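Acta de la reunión ordinaria de la Asociación Cultural Esquivel
Sala de lectura, jueves, 18:30 h

**Asistentes:** Yolanda Betancur (presidencia), Zulema Medina (secretaría), Gorazd Tomić, Karla Gallegos.
**Excusa su ausencia:** Ayantu Tsegaye, que remite observaciones por escrito.

**1. Aprobación del acta anterior**

Se aprueba el acta de la sesión de junio con una corrección en el punto relativo al seguro: donde decía «renovación anual» debe decir «renovación semestral».

**2. Temporada de teatro**

La presidencia informa de que el Ayuntamiento ha confirmado la cesión del salón de actos para 2 funciones, ambas en sábado. El aforo autorizado se mantiene en 65 localidades. Gorazd Tomić solicita que conste que la cesión no incluye el uso del almacén trasero, y que el decorado deberá retirarse la misma noche de cada función.

Se debate si procede numerar las butacas. Tras un intercambio de pareceres se acuerda mantener la entrada libre hasta completar aforo, con reserva previa para los socios. Las reservas se cerrarán a las 14:00 h del día de la función.

**3. Vestuario**

Karla Gallegos presenta el estado del vestuario. Propone conservar las prendas claras de tejido ligero y banda fruncida, que admiten distintas tallas sin necesidad de arreglo, y encargar a la modista únicamente las piezas del segundo acto. El presupuesto recibido de Talleres Trarnstead cubre la confección de 4 capas - forro incluido - y un plazo de entrega de tres semanas.
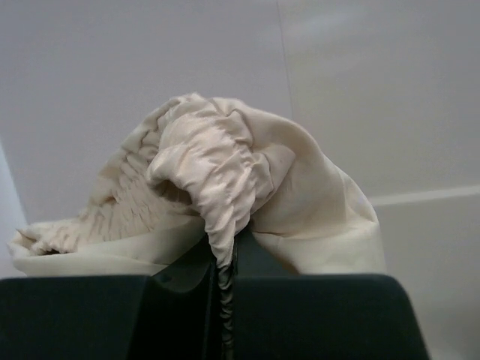
Zulema Medina objetó que el plazo ofrecido dejaba un solo ensayo general con el vestuario completo, y pidió que no se firmara el encargo sin una fecha de entrega por escrito. Añadió que la temporada pasada se había aceptado un compromiso verbal y que las capas llegaron la víspera del estreno.

La presidencia comparte la objeción. Se acuerda por unanimidad condicionar el encargo a la recepción de dicha fecha y pedir un segundo presupuesto a la casa Tavton, a efectos comparativos.

**4. Escrito de Ayantu Tsegaye**

Se da lectura a las observaciones remitidas. Plantea la conveniencia de revisar la iluminación lateral y de adelantar media hora los ensayos. La primera cuestión se traslada a Gorazd Tomić. La segunda queda pendiente de consultar con el elenco.

**5. Ruegos y preguntas**

Karla Gallegos pregunta por la devolución de las sillas prestadas por el centro Troldale. La secretaría responde que se efectuará el martes por la mañana y que falta confirmar el transporte.

Sin más asuntos que tratar, se levanta la sesión a las 20:10 h.

La secretaria, Zulema Medina
V.º B.º de la presidenta, Yolanda Betancur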